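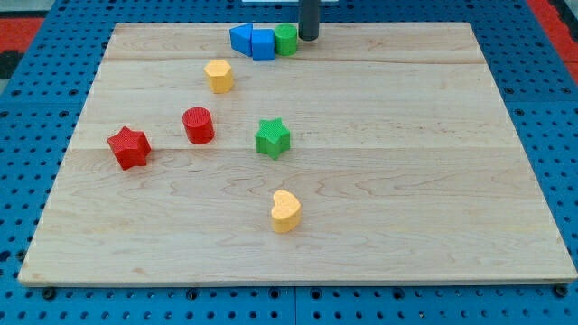

Montri Klinhom wrote in to ask whether Padeck is only for Halloween shoots, and the short answer is no, although October is when most of you come looking for it. He had spent an evening in the haunted carousel set and wanted to know if there was anything in here for people who like their spooky pictures on the quiet side. There is, Montri! Try the folder called hallways first, and then the one called lace.

Padeck: a data card

What it is

Padeck is a catalog of magazine and lookbook fashion spreads with a gothic, ghostly or old-storybook mood. It holds 1,297 entries, one for each spread, and every entry is a short written record: the styling, the setting, the main colors, the kind of light, and a line or two on the mood. The photographs themselves aren't in the download. They belong to the people who made them, and I would much sooner send you to the original pages than pass copies around.

I started keeping these notes for myself years ago, in a paper notebook with a bat on the cover (a gift, and a very good one), and they grew and grew. When the notebook fell apart I typed everything up, and Casimiro Sotomayor kindly turned my typing into something a computer could search.

What's in the download

spreads.csv - the main table, one row per spread
moods.txt - the list of mood words, with a plain explanation of each
nondden/ - the older notes, kept in their original wording
kongkaew/ - longer write-ups of 400 favorites
CHANGES - what moved, what got fixed, and who spotted it

Columns in spreads.csv

id: a number that never changes, even if I correct everything else
season: spring, summer, fall or winter, as far as the clothes suggest
setting: house, forest, fairground, graveyard, studio, street, seaside, school or other (that makes 9, and I have been talked out of adding "attic" twice)
palette: up to three color words, strongest first
silhouette: the overall shape of the clothes, in everyday language
mood: one word from moods.txt
notes: whatever else I wanted to say, sometimes at length

How the mood words were chosen

By me, mostly late in the evening with tea. Casimiro read through a good part of the table and disagreed with me often, especially over "eerie" and "wistful," which he thinks I mix up. Where we couldn't settle it, you'll find his word in the notes column with his initials after it. Please don't treat the mood column as a measurement of anything. It's one person's taste, with a second person grumbling pleasantly in the margins.

Known gaps

Menswear is thin. So are spreads from before color printing was common, and anything published only in small local magazines. I lean hard toward striped stockings, big collars and crooked trees, and the table leans with me. A handful of rows in nondden/ have no palette, and I've left those blank so as not to guess.

Using it

Use it for mood boards, school projects, costume planning or plain daydreaming. If you share something you made from it, a mention of Padeck is lovely to have. Please don't sell the table on its own.

The file opens in any spreadsheet program. If the accented letters come out scrambled, choose UTF-8 when you import it. Searching works best on Ponora, the little lookup page Casimiro built, which shows up to 2,000 results at a time and lets you combine mood and setting.

Corrections

Send the id number and what you think is wrong, and I'll look at it with the spread open beside me. Suggestions for new entries are welcome too - just tell me the title of the spread and where it was printed.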